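손목 위의 전선 한 가닥, 규칙은 몇 줄이어야 하나
천을 다루는 로봇 작업장에 점검 기준이 생기기까지

Lergate의 작업 기준서는 원래 네 쪽이었다. 팔의 최대 속도, 비상정지 버튼의 위치, 작업자가 들어갈 수 있는 구역, 전원을 내리는 순서가 적혀 있었고 나머지는 현장 판단에 맡겼다. 지금은 열아홉 쪽이다. 늘어난 분량의 절반 이상이 로봇 팔의 마지막 마디, 그러니까 손목과 그리퍼 사이 한 뼘 남짓한 구간에 관한 것이다.

이 회사는 침구와 작업복 같은 섬유 제품을 펴고 접고 옮기는 공정을 로봇에 맡기기 위한 시험을 대행한다. 고객사가 원단이나 완제품을 보내면 시험실에서 로봇을 움직여 보고, 동작을 기록해 넘긴다. 팔은 Lumbao의 6축 모델을 쓰고, 그리퍼는 Farkard의 두 손가락 제품을 쓴다. 손목에는 작은 카메라가 붙는다. 카메라에도 그리퍼에도 선이 필요하고, 그 선은 팔이 움직이는 동안 계속 따라 움직인다.

기준서를 다시 쓰게 된 계기는 큰 사고가 아니었다. 지난해 2월부터 한 고객사 과제로 쌓은 기록 1,476건을 검수하다가 7건을 버렸다. 남은 것은 1,469건이다. 비율로 보면 무시해도 될 정도였지만 버린 이유가 모두 같았다. 손목에서 늘어진 선이 천에 닿았거나, 손가락과 천 사이에 끼었거나, 팔이 끝까지 도는 동안 당겨져 커넥터가 순간적으로 빠졌다. 다친 사람은 없었고 장비도 멀쩡했다. 시험실 담당자는 그때 일을 "운이 좋은 고장"이라고 불렀다. 같은 선이 작업자의 소매에 걸렸다면 다른 종류의 보고서를 써야 했을 것이다.

표준이 다루는 것과 다루지 않는 것

산업용 로봇의 안전 표준은 이미 두껍다. 협동작업에서 허용되는 힘과 속도, 정지 기능의 등급, 위험성 평가의 절차가 정리되어 있고, 장비를 들여올 때는 공급사가 관련 서류를 함께 낸다. 다만 표준은 대체로 완성된 설비를 상정한다. 시험실에서 카메라를 이번 주에 달았다가 다음 주에 떼고, 그리퍼의 손가락을 과제마다 바꾸는 일은 서류가 따라오지 못한다.

시험 설비 심사를 대행하는 Desgate는 최근 반년 동안 여러 작업장에서 받은 점검표를 모아 보았다. 항목은 모두 558개였다. 이 가운데 배선을 언급한 항목은 적지 않았지만 대부분 바닥과 제어반 주변의 배선이었다. 사람이 걸려 넘어지지 않게 할 것, 제어반 문에 눌리지 않게 할 것, 전원선과 신호선을 나눌 것 같은 내용이다. 팔을 타고 올라가 손목에서 끝나는 선을 따로 적은 점검표는 드물었고, 있더라도 "정리되어 있을 것"이라는 한 줄로 끝나는 경우가 많았다.

문제는 '정리되어 있다'는 말을 사람마다 다르게 읽는다는 데 있다. 어떤 작업자는 케이블 타이로 팔에 바짝 묶은 상태를 정리라고 본다. 그러면 관절이 돌 때 선이 당겨진다. 다른 작업자는 여유를 넉넉히 둔다. 그러면 선이 처져서 작업물에 닿는다. 두 사람 모두 점검표에는 '양호'라고 쓴다.

Desgate 심사팀은 이 항목을 세 가지 질문으로 나누어 쓰라고 권한다. 모든 관절을 사용 범위의 끝까지 돌렸을 때 선이 팽팽해지는 지점이 있는가. 그리퍼가 가장 낮은 자세일 때 선의 가장 아래쪽이 손가락 끝보다 위에 있는가. 손가락이 열리고 닫히는 경로에 선이 들어오는 순간이 있는가. 셋 다 눈으로 보고 예, 아니요로 답할 수 있다.

여유분은 어디에 두는가

선에는 여유가 있어야 한다. 손목이 회전하면 선의 경로가 길어지기 때문이다. 현장에서 갈리는 것은 그 여유를 어디에 두느냐다.

Lergate의 새 기준은 여유분을 손목 쪽에 두지 않는 것을 원칙으로 한다. 팔꿈치 관절 뒤쪽에 고정점을 하나 잡고 그 뒤로 여유를 보낸다. 손목 앞에는 회전에 필요한 최소한의 고리만 남긴다. 고리의 크기는 숫자로 정하지 않았다. 선의 굵기와 피복의 딱딱한 정도에 따라 꺾어도 되는 반경이 달라서, 숫자를 하나로 못 박으면 얇은 선에는 지나치게 크고 굵은 선에는 부족해진다. 대신 선 제조사가 밝힌 최소 굽힘 반경을 작업표에 옮겨 적고, 설치한 사람이 그보다 작게 꺾인 곳이 없는지 확인한 뒤 표시를 남기도록 했다.

고정 방식도 바뀌었다. 전에는 한 번 조이면 잘라야 하는 타이를 썼는데, 지금은 다시 풀 수 있는 벨크로 띠를 쓴다. 과제가 바뀔 때마다 타이를 자르다가 피복에 칼집을 내는 일이 있었다. 벨크로는 천의 올을 잡아채기 쉬우므로 갈고리 면이 바깥으로 나오지 않게 감아야 하고, 손목보다 앞쪽에는 쓸 수 없다. 손목 앞쪽은 그리퍼 몸체의 나사 구멍에 작은 클립을 달아 해결한다. 나사 구멍이 맞지 않으면 테이프를 허용하되 하루 작업이 끝나면 떼어내고 다음 날 새로 붙인다.

이 마지막 조항을 두고는 내부에서 반대가 있었다고 한다. 매일 떼었다 붙이면 오히려 선의 위치가 조금씩 달라져 기록의 일관성이 떨어진다는 의견이었다. 결국 조항은 남았고, 붙이는 위치를 그리퍼에 유성펜으로 표시하는 것으로 절충했다.

흰 천, 어두운 그리퍼

섬유 작업에는 기계 부품을 다루는 공정과 다른 까다로움이 있다. 금속 부품은 선이 스쳐도 제자리에 있지만 천은 움직인다. 가벼운 선 한 가닥이 끌고 지나간 자리에도 주름이 남을 수 있고, 로봇이 주름을 보고 다음 동작을 정하는 공정이라면 선이 만든 주름까지 판단에 들어간다.

색도 문제가 된다. 침구류는 밝은 색이 많고 그리퍼는 대개 어두운 색이다. 카메라가 밝은 천에 노출을 맞추면 그리퍼 쪽은 그림자로 뭉개지고, 그리퍼에 맞추면 천의 주름이 날아간다. Lergate는 이 경우 천을 우선하도록 정했다. 손가락의 위치는 관절 값으로 알 수 있으나 천의 상태는 영상이 아니면 알 길이 없어서다. 그 대신 그리퍼 주변의 이상은 영상만 보고 판정하지 못하게 했다. 어두운 쪽에 선이 끼어 있어도 화면에서는 보이지 않을 수 있으므로, 작업을 시작하기 전과 마친 뒤에 팔을 세우고 사람이 직접 본다.

선의 색에 관한 조항도 있다. 처음 안은 손목의 선을 모두 눈에 띄는 주황색으로 통일하자는 것이었다. 사람 눈에는 좋은 방법이지만 기록된 영상을 쓰는 쪽에서는 반기지 않았다. 화면 한쪽에 언제나 강한 색의 줄이 지나가기 때문이다. 현재는 색을 지정하지 않고, 작업할 천과 선의 색이 비슷하면 작업표에 그 사실을 적도록만 되어 있다. 흰 천 위의 흰 선은 금지 사항이 아니라 기재 사항이다. 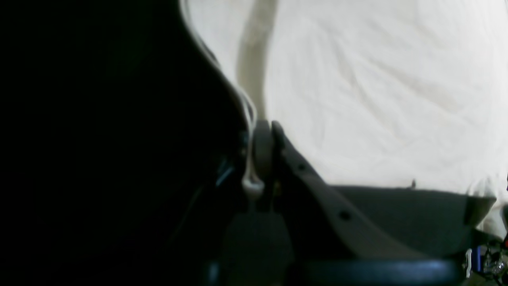

송다온
산업기술 담당 기자

그리퍼 바로 옆에서 흰 선이 작게 고리를 짓는 배치는 새 기준으로 보면 확인 대상에 해당한다. 고리 자체가 위반은 아니다. 기준서가 묻는 것은 고리가 손가락의 경로 안으로 들어오는지, 팔이 가장 낮은 자세일 때 천에 닿는지다. 정지한 한 자세만 보아서는 답할 수 없고, 팔을 실제 작업 범위대로 한 바퀴 움직여야 한다.

이 확인 동작을 시험실에서는 '빈손 한 바퀴'라고 부른다. 작업물을 집지 않은 채로 그날 쓸 경로를 낮은 속도로 한 번 따라가는 것이다. 두 사람이 한 조가 되어 한 명은 비상정지 버튼에 손을 얹고, 다른 한 명은 안전 구역 밖에서 선만 본다. 화면을 보는 사람은 두지 않는다. 손목 카메라의 영상에는 카메라 뒤쪽의 선이 나오지 않고, 화면이 있으면 사람은 그쪽을 보게 된다는 것이 시험실의 설명이다.

'빈손 한 바퀴'는 다음 경우에 다시 한다.

작업 경로를 바꾸었을 때
그리퍼나 손가락, 카메라를 떼었다 붙였을 때
선을 교체하거나 고정점을 옮겼을 때
비상정지가 걸린 뒤 다시 시작할 때
점심시간처럼 전원을 켜 둔 채 30분 넘게 자리를 비웠을 때

마지막 항목은 나중에 들어갔다. 자리를 비운 사이에 누군가 선을 건드릴 수 있다는 이유였는데, 현장에서 가장 자주 빠뜨리는 항목이기도 하다.

정기 점검은 가동 시간을 기준으로 한다. 손목 쪽의 선은 100시간 안팎마다 빼서 피복과 커넥터를 확인하고, 이상이 없어도 점검일과 점검자를 적는다. 피복에 하얗게 눌린 자국이 생겼거나 커넥터가 손으로 흔들 때 움직이면 바로 교체한다. 교체한 선은 다른 용도로 돌려쓰지 않는다. 서랍에 넣어 둔 헌 선이 몇 달 뒤 다시 손목에 올라온 일이 있었기 때문이다.

그리퍼도 같은 날 본다. 브래킷의 구멍 둘레에 금이 갔는지, 나사 머리가 올라왔는지, 판의 모서리에 실오라기나 먼지가 붙었는지를 차례로 확인한다. 섬유 작업장에서는 실오라기가 생각보다 성가시다. 손가락이 물리는 면에 끼면 쥐는 힘이 달라지고, 회전축에 감기면 손으로 빼내기 어렵다. 압축 공기로 불어내는 방법은 금지했다. 날아간 실이 커넥터 안으로 들어갈 수 있어서다. 전원을 내린 뒤 부드러운 솔과 핀셋을 쓴다.

기준을 지키는 데 드는 시간은 하루에 20분쯤 늘었다. 과제 일정을 짜는 쪽에서는 적은 시간이 아니라고 말한다. 특히 하루에 그리퍼를 세 번 바꾸는 날에는 확인 동작만으로 한 시간이 간다. 속도를 조금 올려도 되지 않느냐는 요청이 있었으나 아직 받아들여지지 않았다.

Desgate 쪽에서도 이 기준을 그대로 권하지는 않는다. 시험실은 경로가 자주 바뀌지만 양산 라인은 같은 경로를 수개월씩 반복한다. 라인에서는 매일의 확인보다 선을 팔 안쪽으로 넣거나 전용 덕트를 다는 편이 낫다는 것이 심사팀의 의견이다. 다만 라인에 들어가기 전 시험 단계의 설비가 정리되지 않은 배선 그대로 옮겨지는 사례가 있어, 인수인계 서류에 손목 배선도를 한 장 넣도록 하는 방안을 준비하고 있다. 배선도라고 해도 정식 도면일 필요는 없다. 고정점의 위치, 선의 종류, 고리가 있는 곳을 손으로 그린 그림이면 받는다.

Lergate의 기준서는 다음 개정을 앞두고 있다. 손목 카메라를 두 대 다는 과제가 들어오면서 선이 하나 더 늘었고, 두 선을 함께 묶을지 따로 보낼지가 정해지지 않았다. 함께 묶으면 뻣뻣해져 굽힘 반경이 커지고, 따로 보내면 고정점이 두 배가 된다. 시험실은 두 방식을 한 달씩 써 본 뒤 결정할 계획이며, 그때까지는 두 대를 다는 작업에 한해 '빈손 한 바퀴'를 오전과 오후에 한 번씩 하고 있다.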